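Pavimento de piedra irregular en una plaza: ¿mortero o arena en las juntas?

Publicado en Exteriores y pavimentos
Morag Rutherford

Buenas tardes. Formo parte de la asociación de comercios de Testemcombe y nos piden opinión sobre el arreglo de la plaza, que son unos 400 metros cuadrados. El suelo es de piedra irregular, colocada hace 18 años. Varias piezas se mueven al pisarlas y en otras la junta se ha vaciado del todo.

Una empresa, Guthrie, propone picar las juntas y rellenarlas con mortero de cemento. La otra, Netilier, quiere levantar solo las zonas sueltas, rehacer la cama y rejuntar con arena estabilizada. La segunda sale más barata, pero me preocupa que la arena se la lleve la lluvia. Por la plaza pasa sobre todo gente a pie, aunque los repartos entran hasta las 14 h.

¿Alguien ha tenido que elegir entre las dos cosas?

Respuestas

Heather Jardine
Depende de lo que haya debajo. Si la piedra está sobre solera de hormigón, mortero. Si está sobre cama de arena o gravilla, la base se mueve un poco y una junta rígida se acaba abriendo. Antes de firmar nada pide que levanten dos o tres piezas en sitios distintos - una en el centro y otra en el borde que da a la calle - y que te enseñen la base.

El borde con la calzada es lo que más se descuida. Si no hay un bordillo bien sujeto, las piezas de fuera se van abriendo y detrás van las demás. También conviene mirar los pasos de peatones, donde el pavimento tiene que llegar enrasado para sillas de ruedas y carritos. Una piedra que sobresale un centímetro ya es un tropiezo.

Piedra irregular con junta oscura, en la primera, y llegada de un paso de cebra a la plaza, en la segunda:

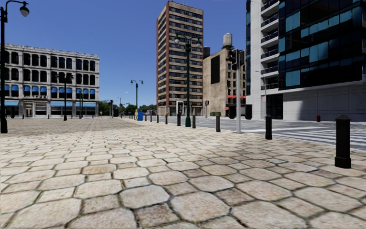
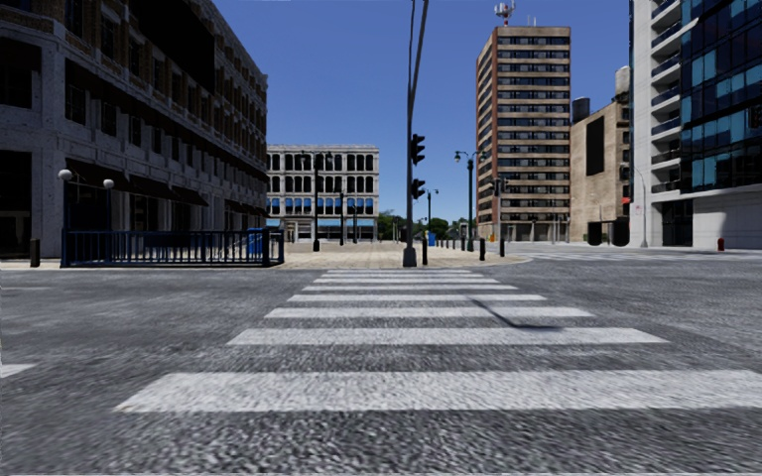

Qué pedir en el presupuesto

- Profundidad a la que se vacía la junta antes de rellenar.
- Tipo de arena estabilizada y si hace falta reponerla.
- Quién guarda las piezas levantadas y si se vuelven a poner en su sitio. Con piedra irregular, si no se numeran, luego no encajan.
- Plazo de corte por zonas, para que los comercios puedan abrir.

La arena normal sí se la lleva el agua. La estabilizada aguanta bastante más, siempre que no la laven con máquina a presión los primeros meses.

vanport_obras
Mortero y te olvidas. En mi patio lo puse y sigue igual.

Morag Rutherford
Gracias a los dos. He preguntado y nadie en el ayuntamiento sabe qué base hay, así que pediremos la cata. Netilier la hace por 100 euros y los descuenta si se les encarga la obra. Guthrie todavía no ha contestado. La idea es empezar en mayo, cuando llueve menos. Si a alguien le interesa, pondré aquí lo que salga al levantar las piezas.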